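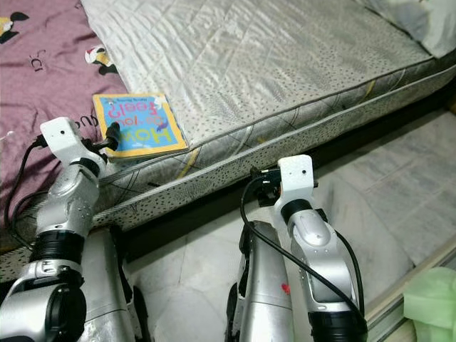 Bedroom Tasks by Remote Control - Gallery

Picking up after a child is a long list of small jobs, and most of them happen on or near a bed. Over August we worked through that list with a two-armed robot, driven by a person for every move. This page collects one picture from the bedroom work, with notes on how the tasks were set up and recorded.

The project is called Jester. Kauko Lahtinen runs the robot side and Omolara Omoregie does most of the driving.

Board book, mattress edge

The book is "How do you feel?", light blue with a yellow border, lying between the two arms on the quilted top. From the robot's side the title reads upside down. The task list calls this one "book to pillow": take the book from the edge of the bed and set it down next to the pillow, cover up.

Notes on the task

A board book is a good first object. The pages are stiff, the corners hold their shape, and it can be taken from either side. The hard part is the surface under it. A mattress gives when an arm presses on it, so a grasp that works on a table can push the book down and away. Omolara's method is to steady one side with the left arm and come in low with the right.

The operator sits at a desk in the next room with a small pair of leader arms, one for each hand. Move a leader arm and the matching robot arm follows. She works from the head camera view and can't see the bed directly, so depth takes some getting used to. New drivers tend to stop short of the object for the first hour.

We tried hand guiding first, with Kauko standing beside the bed and moving the arms himself. It was fine for simple reaches. With two arms and one book he kept getting in the way of the camera, and we dropped it for this room.

Notes on the recordings

Each run starts with the arms near the mattress and ends when the object is released and both arms have backed off. We kept 128 runs of the book task. A run with a dropped book stays in the set if the driver recovered it without help, and it gets a tag. Runs where someone had to step in are thrown out.

The book was moved to a new spot and angle before every run. After each 12 runs the driver takes a break - tired hands show up in the data as small shakes near the grasp.

Cables are the thing to watch around bedding. A loop that hangs free over a table can drag on a sheet and pull it along. We now check the slack on both arms before the first run of the day and again after lunch.

Other tasks in this room

Straighten the pillow. Fold back the corner of the sheet. Hand a soft toy from the left arm to the right. Close an open book and lay it flat. There are 11 tasks on the bedroom list in all, and the sheet corner is the slowest of them by a good margin.

Kitchen tasks will go up on a separate page once Omolara has finished sorting the runs.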